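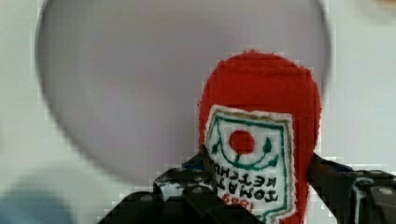
Wrist camera view at the gripping station, with the ketchup bottle toy held between the two black fingers.

Visit to Rotarico, Vodholm, Sep 21, 2024

Our group had the morning at Rotarico's open day in Vodholm. The company had three halls open. Most people went to the big welding line in the first one. I spent nearly all my time in the Venkataraman hall at the back, where they keep the small handling cells, and mostly at one of them. This report is about that cell and how they look after it.

The cell is called Wurklow. It has one arm on a pedestal, a two-finger gripper, a small camera at the wrist and a light-colored work surface. The job is picking up soft goods and putting them down again in a given place. Soft goods are harder than boxes. They give when you squeeze them, they don't have clean edges, and they come up at a different angle each time.

Sơn Lò runs the cell and does most of the repairs on it. He had a screen set up next to the guard so visitors could watch what the wrist camera sees. The toy in the gripper was a red one shaped like a ketchup bottle, fuzzy all over, with a white label sewn on the front. The lettering shows up backwards on that view, "TOMATO KETCHUP" in two lines and the year 1889 under it. Sơn said a flipped view is one of the first things to check when you take over someone else's cell. If the picture is mirrored and the software expects it straight, the arm will correct to the wrong side and keep on correcting. On this one the software is set to match.

Morning start

They start the cell with the air off and the guard open. The fingers get wiped with a dry cloth, inside faces first. Lint is the main problem with soft goods. It builds up at the base of the fingers and works into the slide, and after a while the gripper stops closing all the way. Sơn keeps a flat brush on a hook for this and a vacuum with a narrow nozzle. He doesn't allow compressed air at that spot. The previous shift used to blow the lint out, and a lot of it went into the bearing.

After cleaning he looks at the screws. You can see a round silver head on each side in the camera view, which is handy — he can check for a missing one from the chair. Whether they are tight is another matter, and for that he goes in with a torque driver. Every screw has a paint line across the head and onto the body. If the line is broken, the screw has moved. He showed us one on a spare finger where the line was off by a hair, and I would have missed it.

Then the arm runs a short warmup without a part, and after that the camera check. A printed card goes on the table in a corner marked with tape. The arm goes to a fixed spot above it and the software compares what it sees with a stored picture. If the two differ too much, the cell won't start. The whole morning routine takes 20 minutes when nothing is wrong.

Setting the grip

This was the part I found most useful. They don't set the grip by force alone. Sơn closes the fingers by hand control until they touch the toy, writes down the opening, and then closes further until the toy no longer turns when he pushes the top with one finger. The setting goes halfway between that point and the point where the shape starts to fold. Each item has its own line in a notebook and the same line in the program. He trusts the notebook more.

Where the fingers land matters too. On the ketchup bottle the tip of the left finger presses on the side of the label. A flat label and fuzzy fabric don't hold the same way, so a grip that is half on each can let the toy twist. He ran it a few times for us with the grip moved, and then back, and asked us to watch the top of the toy. I could see some difference but I wouldn't bet on it from a handful of tries. Someone in our group asked about rubber pads. They have tried two kinds. The soft one collected lint and the hard one wore a shiny patch into the fabric.

Wear and spare parts

The fingers are blocky, stepped pieces with a narrow tip, and the ones in use have lighter scuffs along the edges. Scuffs are left alone. What gets a finger replaced is play at the tip. Every 1000 picks the counter stops the cell and asks for a check. You hold the tip, rock it gently and read a dial gauge. There is a limit on a sheet taped inside the cabinet door, and anything over it goes in the red bin. The current pair was at 1850 when we were there, so one check done and the next one coming up soon.

Fingers are changed as a pair, even when only one is worn. Sơn said that with one new and one old the part ends up slightly off center, and you spend the afternoon chasing it in the program. The change itself is quick. The camera check afterward is what takes the time.

The camera cable is the other wear item. It runs along the arm and bends at the wrist on each move. They had a bad spell in February, with the picture dropping out now and then, and they replaced the camera before they thought of the cable. Now the cable is changed on a schedule and the old one is cut in half so it can't find its way back onto the shelf.

The camera lens sits very close to the work, so anything that passes near it comes out large and blurry. They set the focus for the distance of the fingers and the part they hold, and accept that the rest of the picture is soft. The lens is wiped at each shift change with the same kind of cloth you would use on glasses. A fingerprint on it once cost them half a day.

Practical notes

Entry was free but you need to sign up at the gate and wear closed shoes. Safety glasses are handed out. The Venkataraman hall takes 50 visitors at a time, and there was no line when we went in. Coffee is in the first hall only. The talk at the welding line was hard to hear over the extraction fans — stand on the left if you go.

I asked if we could have a copy of the morning checklist and Sơn printed one on the spot. It's a single page, and I have put it in the binder in our shop next to the grease chart. We have nothing like his paint lines on our own grippers. I've ordered a marker pen for it.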